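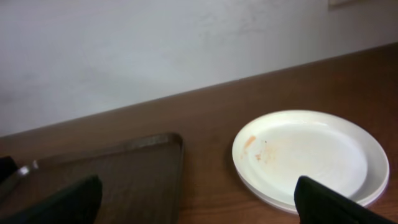
**¿Cuánto tiempo esperar antes de presentar el blog a un premio?**

¡Hola a todos! Llevo 14 meses con mi blog de costura y me ha dado por mirar los premios Mitby (los de blogs pequeños, que abren en enero). Tengo 483 suscriptores, que a mí me parecen una barbaridad, pero no sé si es poco para presentarse. ¿Y hay que pedir votos a los lectores? Me da una vergüenza tremenda...

*Yamuna Menon*

---

**Helge Dalen**

¡Preséntate, mujer! Yo lo hice con mi blog de panes cuando tenía muchos menos lectores que tú y quedé finalista en la categoría de novel. El jurado lee 2 entradas que eliges tú, así que dedícale una tarde tranquila a escogerlas, y corrige las erratas antes de mandarlas (yo dejé una en el título, qué disgusto). Lo de los votos solo cuenta para el premio del público: con un mensajito amable al final de una entrada basta.

---

**Trostik**

mira las bases, creo que novel es hasta dos años

---

**Nasell**

Yo pedí votos ocho veces y se me dio de baja gente. Con una vez, vale. ¡Suerte!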